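The arm in the back room

A home-built robot, a shared shed and one very long winter of teaching a machine to pick up a texta

My partner calls it the lamp. It does look a bit like one when it's switched off and folded down over the bench, and for the first month it was about as clever. I'd flick the power on, the shoulder would give a little shudder, and then it would sit there humming at me while I went through the wiring for the umpteenth time with a torch in my teeth.

I'm not an engineer. I should get that out of the way early, before anybody writes in. I did a year of fitting and turning after school, then spent most of my working life in a print shop, and what I know about motors I learned from pulling apart dead photocopiers. But I'd wanted to build a robot arm since I was a kid, and when a bench came up at Merrick, the shared workshop behind the old bus depot, I grabbed it.

Merrick is a good place to be a beginner. There's a lathe that everyone is slightly afraid of, a kettle that takes forever, and a row of 3D printers that run all night and make the whole back room smell like warm crayons. You pay your share, you sweep your own corner, and sooner or later someone wanders over with a cuppa to see what you're swearing at.

In my case it was Krešimir Ivanov. He'd built two arms before mine and had opinions about every bolt. He took one look at my first gripper (springs, a bike brake cable, a lot of hope) and went off to find me a pencil.

"Draw it again," he said, "but this time draw the bit that breaks."

So I did, and the bit that broke was the knuckle where the finger meets the housing. The first version cracked in a week. The second had more plastic in it and cracked in a fortnight. By version 3 I'd moved the screws further back and stopped tightening them like I was doing up wheel nuts, and that's the gripper I've still got. Black, two fingers, and a small camera mounted up near the wrist so the software can see what the fingers are up to.

The camera was a late addition and I fought it for ages. I'd had one clamped to the shelf, looking down at the whole bench, and I thought that would do. It nearly did! The trouble was that every time the arm reached for something, its own elbow got in the way, right at the moment I most needed to see. Moving the view down to the wrist meant rerouting a cable I'd only just got tidy, and I sulked over that for a good few evenings before I gave in.

What you get down there is a funny low view of the world, all tabletop and fingertips. I've grown very fond of it. I have it up on the old laptop next to the bench, and I catch myself leaning sideways in my chair as the arm swings round, like someone playing a driving game.
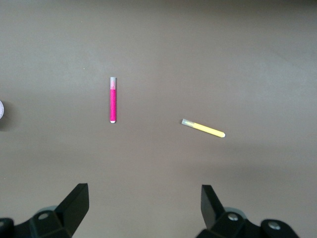 Fingers open, with the pink and yellow markers still to be picked up.

Markers turned out to be the perfect thing to practise on. I'd started with wooden blocks, which are lovely and square and taught me nothing much. A marker is another matter. It's skinny, it rolls if you nudge it, and you have to come at it from the right side. If one is lying straight up and down and the next is on a slant, the wrist has to turn before the fingers close, and my wrist joint was the sloppiest part of the whole build. For weeks it would line up beautifully, have a think, and then clap shut on thin air.

The fix was dull. There was a bit of play in the wrist gear, hardly enough to feel with your hand, and by the time it got out to the fingertips it was the width of a marker. I put in a thin washer cut from an ice cream lid. Krešimir was appalled. It's still in there.

The other half of the job is showing it how. I steer the arm by hand through a pickup, the laptop records the lot, and then I put the markers down somewhere else and do it again. And again. I've got 165 of these runs saved, and I remember far too many of them. The software side is called Plalia, a name I gave the project folder at one in the morning and now can't change without breaking everything.

July was the low point. The back room has a concrete floor and a roller door that doesn't meet the ground, and I was out there in two jumpers and a beanie with fingers too cold to work a hex key. Something in the shoulder had started to click. I stripped it, greased it, put it back together and found a spare screw on the bench, so I stripped it again. I came pretty close to selling the whole thing for parts.

Then one night, well after tea, I set it going by itself and went to rinse my mug. I heard the fingers close – they make a little tick when they meet something solid – and I came back round the corner to find it holding a marker up in the air, quite steady, like it wanted to ask a question. I may have yelled. The bloke on the lathe certainly did.

It doesn't work every time. In my last long session it got 49 pickups before it dropped one, which I was stupidly proud of, and then it missed the next four in a row. Bright colours seem to go better than pale ones, though I haven't tested that properly and I might be kidding myself. Late afternoon is hopeless, with the sun coming in low under the door.

People ask what it cost and I tend to mumble. The arm itself wasn't bad, a lot of it being printed or scrounged, but once you add the motors I cooked and the power supply I bought twice, I've put 3000 dollars into a machine that can tidy a pencil case very slowly. My partner has the figure. We don't discuss it at dinner.

Next job is a drawer underneath the bench so it can put the markers away when it's done. Krešimir reckons the arm can't reach that low without a longer forearm, and he's already left a sketch of one on my chair, with the bit that breaks circled in red.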